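Buy the Pale Table

By Vasanthi Haque

Most advice on buying a work table is about size and legs. I think the color of the top matters more, and I think most people should get a light one.

My old table was close to black. It came from Trusard, it cost 300 dollars, and it looked very good in the store. I used it for sorting and packing small things: screws, spare buttons, seed packets, cables, whatever came in the mail. I lost things on it constantly. A black screw on a black table is gone until your sleeve finds it. I bought a brighter lamp, and then I had glare as well.

In February I replaced it with a light one. The grain is easy to see but it stays quiet, and the finish doesn't fight with what you put on it.
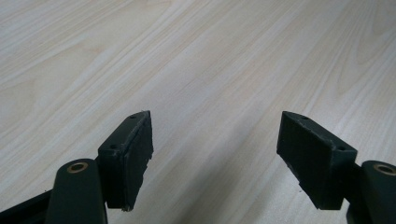 Paavo Kallio, who helped me carry the old one out, thinks I have it backward. He says light tops show every coffee ring. They do. I would like to know about the coffee ring while it can still be wiped up. The dark table had rings too, and I found them when a piece of paper stuck to one.

The stronger objection comes from Hilkka Lappalainen, who repairs jewelry. She works on dark felt, and for silver and clear stones she is right. If everything you handle is pale or shiny, get a dark mat. A mat rolls up. It is much easier to put a dark mat on a light table than to live with a dark table and cover it every time.

Pattern matters too. A plain white top sounds like the obvious choice, and I had one for a while at the Filtstead office. It was tiring under overhead lights. A little grain gives your eyes something to rest on. Heavy grain with knots is a different story, and I would avoid it for small parts, because a knot looks like something you dropped. 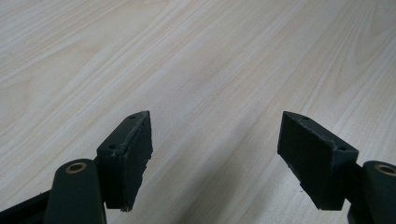

Light grain on a slant, with long soft streaks.

Then there is the question of what belongs on the table. My answer is the thing you are working on and the place it is going. For me that usually means one bag and one divided bin. Pens, tape and the phone go somewhere else.

I like a bin you can see through, or close to it, with narrow sections. Deep boxes are where small bags go to be forgotten. Urho Kallio uses muffin tins, and they work fine until you need to stack them. Rounded corners on the table help as well, and anyone who has walked past a square one 15 times in an afternoon with full hands will agree. 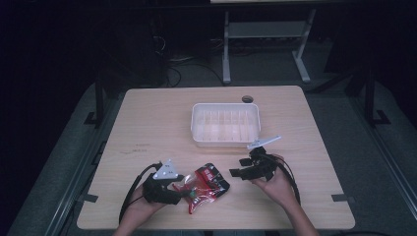
What about the cost?

A light top doesn't have to cost more. Mine was 167 dollars from Heinonen, and there was a darker version at the same price. Secondhand is cheaper still. Saron Tufa found hers for 22 dollars with a scratch across one end, and she put her lamp over the scratch.

If you already own a dark table and can't replace it, a large sheet of light paper does most of the job. Tape it down at the corners and change it when it gets dirty. I did that for a month before I gave in and bought the other table, and I should have done it years earlier.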